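Vellville Kitchen Things: Cups
Gallery 11
Updated Tuesday, July 7, 2026

A plain household cup, the sort that sits at the front of the cupboard and gets used every day. Light blue plastic, mouth up, on a sheet of brown paper over a white table.
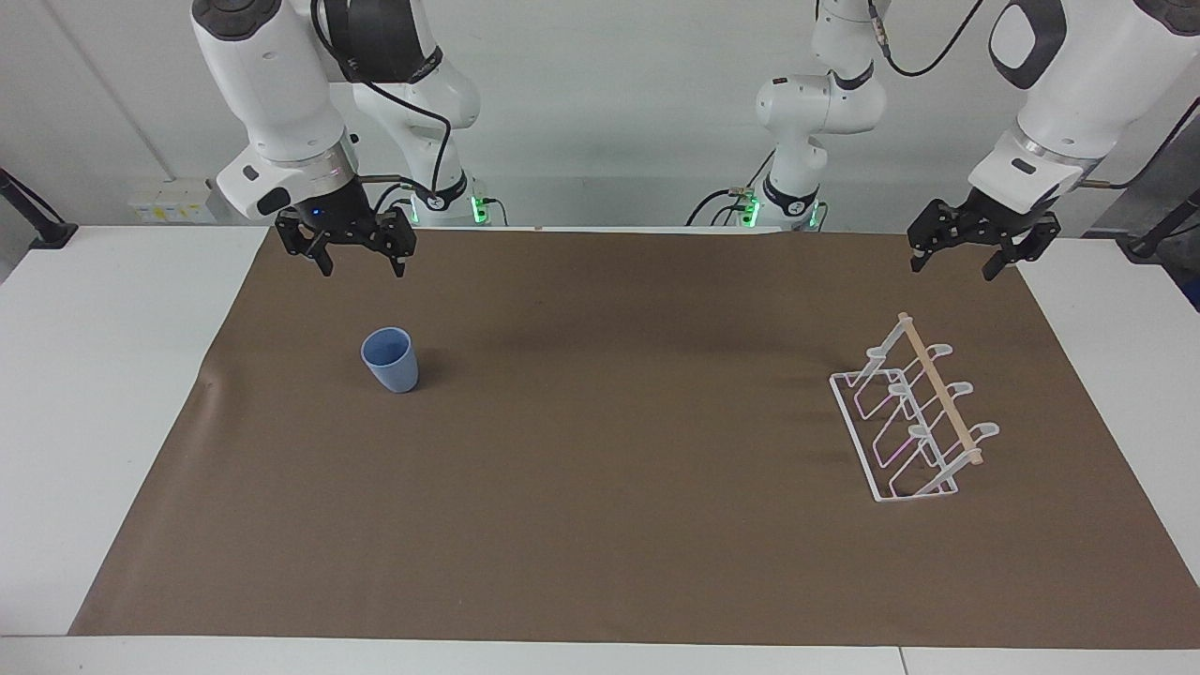

Plastic cups should never have been allowed to replace the enamel ones, according to a reader in Boonchu, because enamel can be scrubbed with anything and plastic holds the smell of cordial for years. The same reader has kept one enamel mug since school camp and says the chips on the rim have never bothered anyone.

It is a fair point about the cordial. Orange is the worst for it, then anything with blackcurrant. A soak overnight in warm water with a spoonful of bicarb takes most of the smell out. Stains from tea are harder to shift, and a cup that has been used for tea a few times is probably a tea cup from then on.

Colour
Light blue is an easy colour to live with. It goes with white plates and with the green ones. Plastic cups used to be sold at the Redine variety store in mixed sleeves, and families tended to give each child a colour and stick to it. Blue and yellow went first. The brown ones stayed in the cupboard and were used for rinsing paintbrushes.

Colours do fade. A cup left on a windowsill over summer will lose some of its blue on the side facing the glass, and the plastic there gets brittle sooner. Keep them in a cupboard if you want the set to match.

Shape
A slight taper is what lets cups of this kind stack. Too little and they jam together after the dishwasher — run warm water over the outer one and twist, don't pull. Too much and they tip when a small child puts them down in a hurry. Straight-sided cups hold more for their height but take up a whole shelf.

Wider cups are also easier to wash by hand. If you can't get your fingers to the bottom, you need a bottle brush, and then the bottle brush needs somewhere to live.

Brown paper
The paper comes on a roll, 50 metres for the larger size at Jendell Packaging. It makes a good cover for a table that is going to have paint, glue or dough on it. Pull it out past where you think you need it and trim later. It remembers the curve of the roll for a day or so, and rolling it the other way for a few minutes helps. A crease near the edge won't matter for most jobs, though it will show through if you are drawing on it.

Save used sheets if they are clean on one side. They do for wrapping glassware, lining drawers and catching the drips under a cooling rack. Greasy ones can be torn up for the compost.

Price and where to look
New plastic cups are cheap, often 99 cents each, and second-hand ones cheaper again. The op shop in Redine keeps them in a tub near the door, unsorted. Run a thumb around the rim before you buy. Small nicks there are uncomfortable to drink from and can't be repaired, although sanding will improve them a little. Look at the inside of the base too, where scratches from spoons collect.

Cups with cracks can still be used dry, for pencils, pegs or scooping flour from the bag. For seedlings, put 2 holes in the bottom with a hot skewer and stand the cup in a saucer.

Sending something in
Readers are welcome to write to the gallery about cups, jugs, bowls and other kitchen things in everyday use. They don't need to be old or worth anything. Tell us what the piece is made of, if you know, and what it gets used for at your place. Maker's marks are useful but most of these things never had one.

Jugs are next, later in July. After that we will do mixing bowls, if enough letters come in.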